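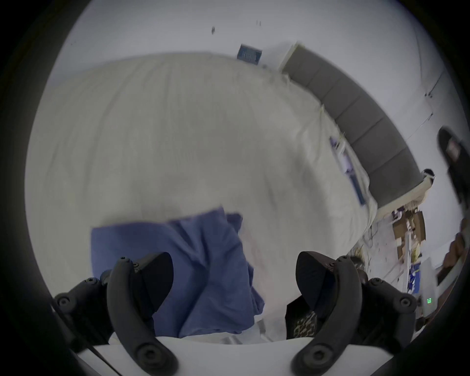 Cotton sheets come out of the wash with set creases

Posted by Kalkidan Yilma, February 2022
Laundry and Textiles

I have a Praltska front loader, 7 kg drum, and two sets of plain cotton sheets from Skindholm. The sheets come out with hard creases that remain after line drying. Small items in the same load are less affected. Program is Cottons 60, full spin, Dobson powder at the dose on the box.
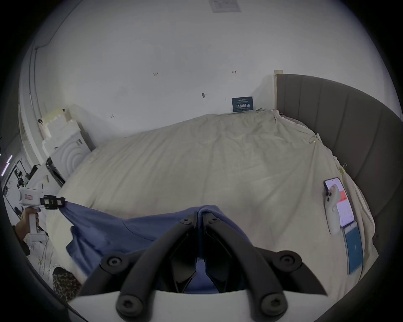 I have tried an extra rinse and half the powder. Neither made a difference. The line is indoors and the sheets hang folded in half over it. I would like to avoid ironing anything this large. Is this a spin setting, a load size problem or the fabric?

2 answers

Johanna Hämmerli
Mostly spin and load. A large flat item wraps around itself and whatever else is in the drum, and the spin then presses the folds while the fibers are hot and swollen. Change these one at a time:

Wash at 40 unless the sheets need 60.
Set the spin to 600 rpm. Drying takes longer.
One set per load, with no towels. The weight on the label is for a packed drum, and sheets need more room than that.
Take them out when the cycle ends. If yours has a rinse hold, use it when you will be out.
Shake each sheet from the short side, then pull the hems square before hanging.

Hang by the hem with a few inches over the line. A sheet folded in half gets a crease where the line is. Easy-care finishes on cotton wear down with washing, so an older set can behave differently from a new one with the same label. 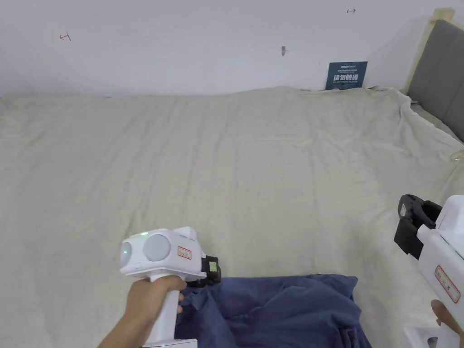 Elsie Whitlock
I just use the dryer. 17 minutes on low, then straight on the bed while still a bit damp. The wrinkles mostly pull out at the corners if the fitted sheet is tight enough. Mine is percale, I don't know what yours is. Softener did nothing for me except make the towels worse.
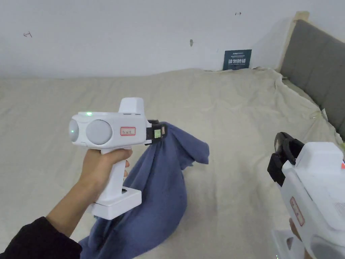
Two white hand-held grippers

If you have no dryer, Johanna's spin setting is the one to try first.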